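Home » Tips » Bedroom

Getting a Fitted Sheet to Stay Put
By Nadine Bataineh
Saturday, November 5, 2022

I've been making beds for other people for over 10 years now, first at the guesthouse in Carken and lately for the home-care classes in Grarkusham, and the thing I get asked about most is still the fitted sheet. People will happily iron a tablecloth and then fight with a fitted sheet like it owes them money! So I'm going to set down how I do it, with a few things I've picked up from the other ladies along the way.

Start with the head end, always. The corners up by the headboard are the awkward ones, especially if you have a low, wide headboard that sits tight against the mattress, and you want to do them while the sheet still has plenty of slack in it. Pull the mattress toward you a few inches if you can. Tuck the first corner right under — I mean under, so your knuckles touch the base — and then go across to the other one before you even think about the foot. 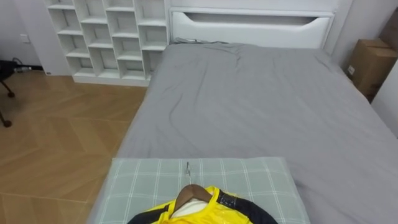

Then walk down to the foot and do the corner diagonally across from the first one you tucked. Going corner to corner like that shares out the pull, and the last corner goes on without that awful moment where the first one pops off again. If it does pop off, your sheet is probably too shallow for the mattress. Measure the depth of the mattress at the side, and add a little for tucking (a mattress topper counts too, and I forgot mine the first time and had to drive all the way back to the store).

Now, wrinkles. A few soft ones are nothing to worry about, and plain gray shows them less than white does, at least to my eye. But if somebody is going to spend the day in bed, it's worth the extra minute to smooth out the part they'll be lying on. Use the flat of your forearm and work from the middle out to the sides. Tala Aoun taught me that one, and it's so much kinder on the wrists than patting away with your hands.

Pillows go on last. Give each one a good shake by the short end, closed side down, so the filling settles evenly in the cover. When we practice settling a person in bed, we put the pillow down first and check that it reaches under the shoulders a little as well as the head. Coats and jackets really ought to come off beforehand, if you can manage it, as thick sleeves and straps bunch up underneath a person.

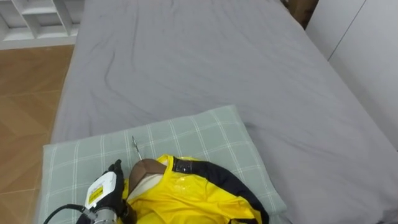 Practice mannequin in a yellow jacket, head on the green plaid pillow.

For washing, I do our sheets every week and keep 3 sets for each bed: one on, one in the wash and one folded in the closet. Skip the fabric softener if the elastic is getting tired. And do fasten the zippers on anything else in the load, or you'll be picking at snags until December.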